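Gritetti Cell Maintenance Meeting - Minutes
Morstead site, 24 February 2020

1. Minutes of the last meeting
Approved with no changes.

2. Finger pads
The pads on the pick-and-place gripper are replaced every 2,000 cycles. The last set wore unevenly, with the left pad thinner at the tip. The Skadside shop will check both fingers for alignment before the next set goes on. Four spare sets are in the cabinet.

3. Simulation model
The wrist camera in the model was moved to match the new bracket on the cell. Carton picks from the bowl are being rerun with the gripper coming in open, one finger on each side of the carton.
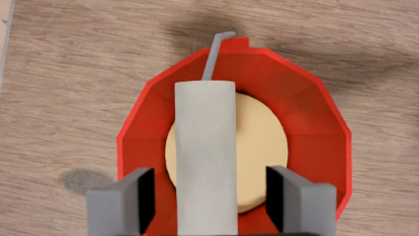

The open width stays as it is for now. The group agreed to add 2 mm of clearance on the approach and leave the closing force alone - one change at a time. Results go in the cell log.

4. Lubrication and cables
Finger slides to be greased every 6 weeks. The cable tie at the wrist is rubbing and will be moved back to the second clamp.

5. Parts
The replacement bracket from Trình has not shipped. Purchasing to ask for a date. If it is not here by May, the old bracket will be repaired in house.

Meeting closed. Next meeting to be set by email.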